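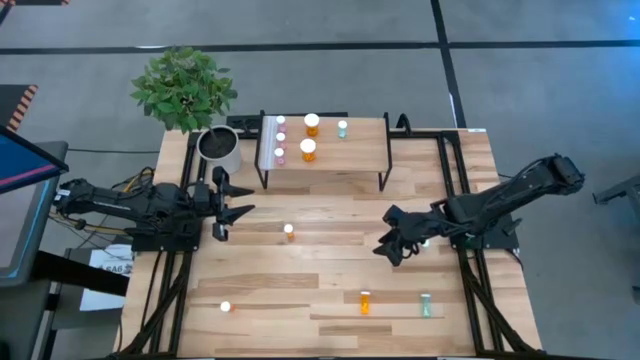

Golo 403 worktop, strips in pale cream, tan and brown.

Golo 403 Butcher-Block Worktop

The Golo 403 is a solid wood worktop for benches, kitchen islands and shop tables. It is sold without legs and ships flat on a pallet. Strips are glued edge to edge under pressure and sanded on both faces, so either face can be used as the top. Color varies from strip to strip and from batch to batch. Order all tops for one room at the same time if the match matters.

Finish

Tops leave the Pratbridge shop with one coat of Hennessy hardwax oil on all faces and edges. Apply a second coat after any cutting or drilling. Let it cure overnight before use. Sealed end grain takes up less moisture and is less likely to check – do not skip the underside. 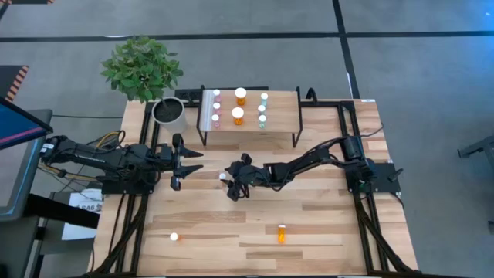
Mounting

Fix the top to a level frame with slotted brackets. The wood moves across its width with the seasons, and screws driven tight through round holes will hold it too firmly. Drill pilot holes for all screws. The Bullirau bracket kit contains 98 pieces, screws and washers included, and is enough for 2 tops.

Care

Wipe with a damp cloth and dry right away. Mild soap is fine. Avoid bleach, ammonia and steel wool, which leaves dark marks in pale wood. Sand light scratches along the grain and re-oil the spot. Under daily use, oil the whole top every 4 months.

Ordering

Cutouts and rounded corners are made to a customer drawing. Cut tops cannot be returned. Stock tops may be returned unused in the original wrap. Orders received by noon on Monday leave the shop the same week.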